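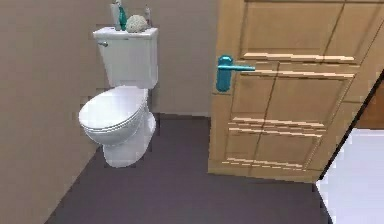

How many demonstrations does a small policy need before it can open a door in simulation?
In our project it needed 233 good ones for a single door type, and it was still unreliable on doors that started nearly closed.

Collecting Door-Opening Demonstrations in Simulated Homes
Student project report, Imusham Robotics Lab
Jan 19, 2023

1. Aim

The project set out to build a set of recorded examples for a learning system that opens and closes interior doors. We were given the simulator, Kikovska, and a basic imitation learner called Ham. Our job was the part in between: making the rooms, driving the simulated robot through the task, and deciding which recordings to keep. Training was only done to check whether the data was any use.

2. Rooms

Kikovska builds a room from a layout file and a list of objects. We used 6 layouts. The bathroom is the smallest of them and took the longest to get right, as the toilet stands next to the door and there is only a strip of open floor between the two. In the kitchen the arm can come at the handle from nearly any side. In the bathroom it has to come in from the front.

The bathroom door is panelled wood with a teal lever handle. Handle colour is one of the things we changed between episodes, along with wall colour and how far open the door is at the start. The small objects, such as the bottles and the sponge on top of the toilet tank, were shuffled as well. They play no part in the task. We wanted the learner to see clutter near the handle's height and not treat it as something to grasp.

All rooms are lit evenly. We tried harder shadows in January but the renders became slow, and we went back to the soft setting for everything.

3. Recording

Episodes were recorded by teleoperation with a hand controller. Each one starts with the robot at a random position facing the door, and ends when the door passes the target angle or when the time limit runs out. The camera looks slightly down. The arm is often out of view at the start of an episode and only comes in during the approach, so the first images of many recordings show the room alone. We left these in. Ham takes the joint positions as a separate input and did not seem to suffer from it.

The controller had a delay that made lever handles awkward. Pressing the lever down and pulling at the same moment was hard to do smoothly, and our early recordings have a visible stop between the two movements. We re-recorded most of them once we had more practice.

4. Sorting

In total we made 3711 recordings over all layouts. Many were thrown out. The usual faults were:

the gripper passing through the handle because of a collision mesh error
the door being pushed by the forearm and not opened by the handle
the robot getting stuck against the toilet or the bath
the time limit

The first fault was ours. The collision shape of the lever had been exported at the wrong scale, and the recordings made before the fix could not be saved. Checking one door by hand at the start would have shown it.

For sorting we used Gravis, a small script that replays an episode and marks contacts between the arm and anything other than the handle. It misses light touches, so a person still looked at each recording that passed.

5. Results

Ham was trained on each layout separately and then on all of them together. Training together helped the bathroom most — probably because its own set was small. Doors that began partly open were handled well. Doors that began nearly closed often failed at the lever, with the gripper closing just above it.

Changing the handle colour made less difference than we had expected. Changing the side of the hinges made a large difference, and we had too few left-hinged doors to say much about it.

6. What we would change

Fix the list of variations before recording starts. We added hinge side about 2 weeks before the end, and the set is uneven as a result. We would also store the random seed with every episode — some of the early ones cannot be rebuilt, only replayed.

The layout files and the sorting script are in the lab's shared folder under the project name.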